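The Ovton rent report is going around again and I have some problems with it. Short thread, maybe not that short.

The headline says the average one-bedroom in Ovton now asks $2,413 a month, and that rents are "cooling." Cooling compared to what? You have to get to the second page to find out they mean compared to the month before.

Compared to the same month last year, it's up $276. If my rent went up $276 I would not describe myself as cooled.

Next, where the number comes from. It's asking rent, taken from listings. It leaves out everyone who renewed a lease, and it leaves out any building with fewer than 50 units. Most of the older streets in Ovton are duplexes and fourplexes. None of those are in there.

So what we have is the average price of an empty apartment in a big, mostly newer building. Fine, that's a real thing and worth knowing. It isn't "what renters in Ovton pay," and two local sites have already printed it that way.

Then there's the "one month free" business. The report counts a free month as a rent cut and spreads it over the lease. The tenant still signs at the full price, and the renewal is figured from the full price.

I asked the Deseck building on the river side what a one-bedroom costs. They quoted me $2,784 with a month free. Spread out over 12 months that's $2,552. Guess which number goes on the renewal letter.
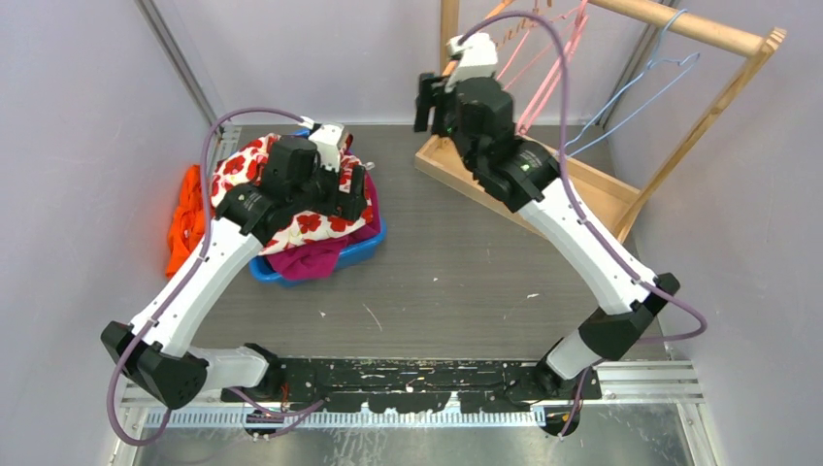
Úna Tierney replied that I'm being unfair, that a free month is money in your pocket in the year you're moving, and that she'd take it over a slightly lower rent any day.

OK, partly agree. Moving is expensive and the month helps. My complaint is with calling it a lower rent in a report people use to argue about policy.

Also, fees. Deseck adds $200 a month for parking, trash and something called "community access." I asked what community access was and got a link to the brochure. The report doesn't count any of it.

And the comparison with Serkovano, which supposedly shows we're a bargain. Serkovano has a train. A lot of people there get by without a car. Put a car payment next to the Ovton rent and tell me again about the bargain.

The Ó Flaithearta project gets a mention too, as "relief on the way." It has no building permit as of 27/04/2023. I checked the city's permit page before posting this.

Council takes up the rental registry in May. A registry would give us rents people really pay – small buildings included – and I'd like to see that before anyone votes on anything using this report.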